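**Tool-less drive mounting** is a way of fastening storage drives inside a desktop computer case without screws. The drive is held by a plastic bracket, a sliding rail or a spring latch, and the assembly is pushed into a bay until it locks. The method is used mainly in office desktops, where drives are replaced by support staff.

## Background

Early desktop cases held each drive with four machine screws, two per side. Two thread types were common: 6-32 UNC for most 3.5-inch hard disks, and M3 for optical drives and 2.5-inch disks. The threads are not interchangeable, and a 6-32 screw forced into an M3 hole will damage it. Screwed mounting also required access to both sides of the bay, so both side panels often had to come off.

## Bracket types

A *wraparound bracket* is a U-shaped plastic part that flexes over the drive. Short metal or plastic pins on its inner faces enter the drive's threaded side holes. *Paired rails* are separate strips, one per side, that run in grooves in the bay. A *lever latch* is fixed to the bay itself and turns to push pins into the drive.

Brackets and rails are often molded in a bright color to mark them as parts that can be handled during service. Blue and green are both used, but the meaning of each color varies by manufacturer.

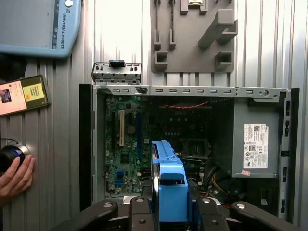
Khanyisile Radebe argues in *Notes on Chassis Service* that the bracket should be classed as a consumable, as its pins wear and its arms lose tension with repeated removal. In a bench test at the Boltimholm repair depot, one bracket design was cycled 500 times. Of 299 brackets tested, 31 had at least one cracked arm by the end of the run.

## Vibration

A screwed drive is coupled rigidly to the chassis. Plastic brackets allow slight movement, and some designs add rubber collars around the pins to reduce the noise passed to the case. If the fit is too loose, the drive may rattle, and vibration from neighboring disks can slow head positioning. Solid-state drives have no moving heads and are not affected in this way.

## Compatibility

Side hole positions on 3.5-inch drives are standardized, so most brackets accept drives from any maker. Some high-capacity models omit the middle pair of holes and do not fit brackets that rely on them. The outer shape of the bracket is specific to the case, and a replacement is normally ordered by chassis model.

## See also

- Drive bay
- Hot swapping
- Computer case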